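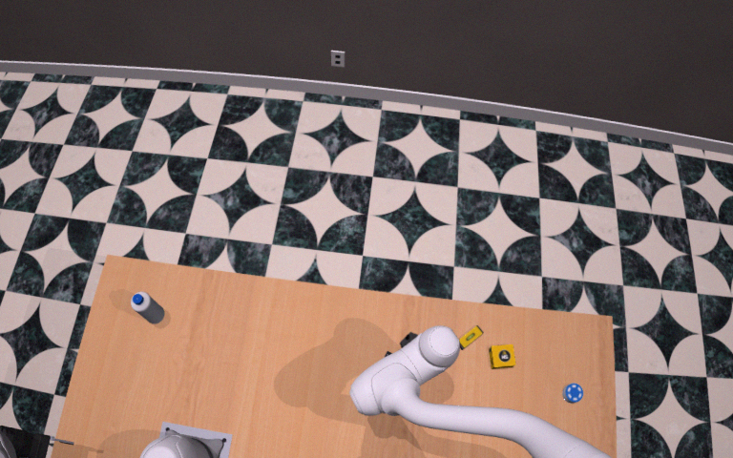

Tùng Nông objects to the June numbers. By his reading, the grout shrinkage figure in the last entry mixes two batches, Lomilberg and Mekent, and the average says nothing useful about either. He wants them split before anyone orders more.

Fair. Split below.

Lomilberg, gray, cement based. Mixed by weight, slaked ten minutes, remixed by hand. Bars cast in the steel molds, stripped next morning, stored on the rack by the sink. Length change at end of run: 796 microstrain. Curve still had some slope when I stopped.

Mekent, same procedure, same molds. Length change 2,606 microstrain. Two bars cracked near the end pin and are not in that figure. I suspect excess water. The paste looked thin and bled at the surface, and the mix sheet has the water crossed out and rewritten in a hand I can't read. Treat as doubtful until repeated.

Reference reading on the comparator was taken before and after each set. No drift worth correcting. Room held at 50 percent RH per the wall recorder, except for a gap overnight when the chart paper jammed.

Stain test on polished tile offcuts: Mekent left a haze on the light glaze that came off with a damp white pad. Lomilberg left none. On the dark glaze I could not tell them apart. Patterned tile with strong contrast will show haze on the pale parts first, so the light offcut is the one to judge by.

Joint width for all of the above 2 mm. Wider joints not tried. Tùng thinks the Mekent would behave at 3 or more with sanded filler, and he may be right, but we have no sanded filler in stock.

Duangkaew sealer: arrived, lid dented, contents fine. Not opened yet.

Fudach mixer paddle has a bent vane and whips air into small batches. Use the hand trowel until it is replaced.

To do:
Repeat Mekent with weighed water, initials on the sheet.
Run Lomilberg longer, until the curve flattens.
New chart paper for the recorder.
Keep the two cracked bars. They are in the tray marked HOLD.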